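Gripper Comparison Days in Prarcombe – Gallery

Posted by Edem Annan, Sat 13 January

This page belongs to our small comparison of hand-held grippers, which we made over two weeks at the workshop in Prarcombe. Many of you asked to see how the work looks at the table, so at the bottom there is a picture from the sessions. Before it I put my notes, so that the page can also be read by people who did not follow the earlier posts from November.

What we compared

We had two pairs of hand-held grippers. The first pair is the Dalsgaard, the older one, which some of you know from our tests with kitchen objects. The second pair is the Plornari, which came to us at the end of November. Both are worn and moved by a person, one in each hand, and both record the opening of the jaws together with the movement of the wrist. We wanted to learn which pair gives cleaner recordings when the objects are soft, and which pair a person can use for a whole morning without pain in the thumb.

Akosua Amoah prepared the task list. Dela Darko and Yareli Alvarado did most of the recording, and I did the rest when one of them needed a break. Kenna Munro looked through the recordings afterwards and marked those where the jaws lost the object or where the wrist position jumped. She did not know which pair was used until she had finished marking.

The tasks

There were 17 tasks in the list. Most of them are simple to say and less simple to do: take a soft thing from the table and put it into a basket, take it out again, pass it from the left gripper to the right one, fold it once, put it on top of a box. We repeated each task until we had enough good attempts from every person. In total we kept 1,824 recordings from the two pairs together. The ones with a wrong start or a missing video stream were removed before Kenna began.

For soft objects we used caps, socks, small cloths and a wool scarf. The scarf was a mistake. It leaves fibers between the fingers of the Dalsgaard, and after some time the jaws do not close completely. We took it out of the list on the third day and repeated the tasks with a cotton cloth.

Weight and cable

The Plornari is heavier in the front. In the first hour you don't feel it much, but later the hand begins to turn down by itself, and you must correct it all the time. Dela solved this by resting her elbows on the table between the attempts. Yareli preferred to stand. We tried also a small counterweight behind the wrist, made from 50 grams of steel washers in tape, and it helped a little with the turning but made the whole thing more tiring to lift. For the second week we left it off.

The cable needs attention with both pairs. If it runs free from the hand, it pulls to the side when you reach far, and you can see this pull in the wrist data as a small step. When it follows the sleeve down to the elbow, the step is almost gone. Please leave enough slack at the elbow. I did not do it on my first morning, and seven of my recordings had to be repeated.

Soft things and thin edges

With caps and other objects that stand up a little, the two pairs were nearly equal. The operator can take the cloth from above, and the jaws have enough material to hold. The difference comes with flat things. A cloth that lies flat on a smooth table is hard for the Plornari, because the tips are thick and they push the edge away before they close on it. With the Dalsgaard you can slide one tip under the edge. Akosua suggested pinching a fold in the middle of the cloth instead of going for the edge, and with this method the Plornari became much better. We did not change the instructions in the middle of the comparison, so the numbers in the report are still with the edge method.

Passing an object between the two hands was easier than I expected. The only problem was seeing. When both grippers are close together, one top plate can hide the other in the head view, and then the wrist position is estimated from fewer points. Kenna found that most of the jumps came at this moment. If you plan a similar task, try to keep the free hand a little lower and to the side until it is needed.

Table and basket

We worked at one table for all the recordings and moved only the objects. The basket is light, so it slides when a gripper touches its wall. Yareli wanted to fix it with tape, Dela did not, and after some discussion we left it free, as it would be in a normal room. The starting place was written down for each task, and the person recording put the basket back before every attempt.

One more remark about light. Our workshop has strong daylight in the morning and almost none after four. We closed the curtains for the second week and used only the ceiling lamps. The tracking was more stable after this, also for the Dalsgaard, and I would do it from the first day next time.

Which one do we keep?

For the moment both. The Dalsgaard is better for thin cloth and for long sessions. The Plornari keeps its calibration longer – we calibrated it only once in the second week – and the jaw signal has less noise when the object is thick. The team in Soston will take the Plornari pair for their shelf tasks in spring, and they promised to send us their settings when they are ready.

The complete table with results for each task is in the report, which you can get by writing to Akosua through the contact form. Please tell her if you want also the raw jaw signals, because they are in a separate folder and it takes around one day to prepare them. Corrections to my English are also welcome.

From the table
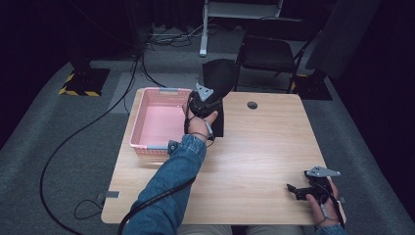
Soft black item in the left gripper, beside the pink basket; right gripper empty, just above the tabletop.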